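Everyday Heat, Session 3: Steam, Metal and Why Your Kettle Lies to You
Drorby Evening Classes, Room 151
Notes for the class of December 4, 2023

Hi all. These are my notes tidied up a bit, with the parts I rushed through at the end written out properly. If you missed class, read the section on steam first and the rest will make more sense. There's a short list of things to try at home at the bottom, and none of it needs anything fancier than a stove and a cheap thermometer.

Leftovers from last time

A few of you asked again about the difference between heat and temperature, and I don't blame you, I mixed them up for years. Temperature is how hot something is. Heat is energy on the move from a hotter thing to a cooler one. A spark from a sparkler is terribly hot and carries almost nothing, so it lands on your hand and you hardly feel it. A bathtub of lukewarm water is barely warm at all and holds an enormous amount of energy. If you keep the spark and the bathtub in your head you'll be fine for the whole course.

We also have the three ways heat gets around: conduction (through stuff that's touching), convection (carried along by moving liquid or gas) and radiation (straight across a gap, no stuff needed). Most things in a kitchen use all three at once, which makes them a pain to teach and a lot of fun to argue about.

Steam is sneaky

Put a pan of water on the stove with a thermometer in it. The reading climbs and climbs, and then at the boil it just sits there. The burner is still going full blast! So where is all that energy going? Into pulling the water molecules apart from each other. It takes more than five times as much energy to turn boiling water into steam as it takes to bring that same water from ice cold up to the boil.

We did this with the Joltero kettle, lid propped open so it wouldn't click off. I weighed in 476 grams of water, which is a silly number, but that's what came out of the jug and I couldn't be bothered to pour any back. The climb to the boil was over before I'd finished taking attendance. We then gave up on boiling it dry well before break, and there was plenty of water left. Write that down, it's the whole idea in one kettle.

Now run it backwards. When steam touches something cooler, it turns back into water and hands over all that energy on the spot. Steam burns are so nasty for exactly this reason, and it also makes steam a very good cook. An egg in a steamer gets wrapped in condensing steam, every bit that lands on the shell gives up its load, and more steam moves in to take its place. The little holes in the insert let the steam come up and the drips go back down. People get peculiarly loyal to one way of doing eggs, and I'm a steamer person.
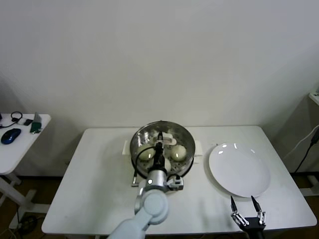 Why the pot is metal and the handle isn't

Metals conduct well because they have loose electrons that can carry energy quickly from one end to the other. Wood and most plastics don't have those, so the energy has to be passed along by jiggling neighbors, and that's slow. Copper is terrific, aluminum is very good, and stainless steel is honestly a bit of a dud by metal standards. Steel pans often get a layer of something better in the base to make up for it.

The feel test we did: touch a metal chair leg, then the seat pad. The leg feels colder. They've both been in the same room all day, so they're at the same temperature, and your hand is warmer than either. The leg simply takes heat out of your fingers faster. Your skin is a decent judge of how fast heat is leaving and a lousy thermometer.

I told my story about Bragança, so I'd better put it in. One June I rented a room there with a tile floor, and I walked around barefoot all week telling everyone how cool the floor was. Then I laid a thermometer on the tile and another on the rug. Same reading. I was quite put out.

Radiation and the trouble with shiny things

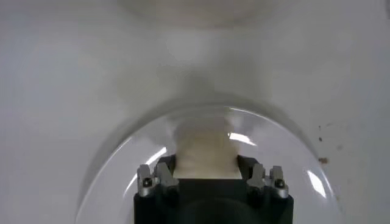
Everything around you is giving off infrared all the time, you included, and a point-and-shoot thermometer like the Skemix we passed around works by catching some of it. The catch is that surfaces vary a lot in how well they send it out. Dull dark coatings are usually good at it. Bare metal is usually poor, and it tends to reflect the infrared of whatever is nearby. Take a matte black block with brushed silver-gray metal pieces on top, like the one in the picture, and suppose every part of it is warmed to the same temperature. I'd trust a reading off the black part. Off the silvery pieces I could easily get a number that's closer to the walls, or to me leaning in.

The fix is cheap: stick a bit of masking tape on the shiny part, give it a few minutes to come to the same temperature, and measure the tape. Please don't do this on anything over a flame.

One warning, and it came up in the break. A surface that looks dark to your eye isn't always a strong emitter in the infrared, and white paint usually does nearly as well as black. Go by shiny bare metal versus everything else and you'll be right most of the time.

Things to try before next session

Boil a small pan of water and write down the temperature every minute until it stops changing. Keep going for a few minutes after that.

Put an ice cube on a metal pan and another on a wooden board. Guess first!

If you can borrow a point-and-shoot thermometer, measure a warm steel pan with tape and without, heat off, and bring me both numbers.

Reading is from page 543 of the big green reader up to the end of that chapter. Skip the boxed math unless you like that kind of thing. Next time is freezers, and please bring a sweater.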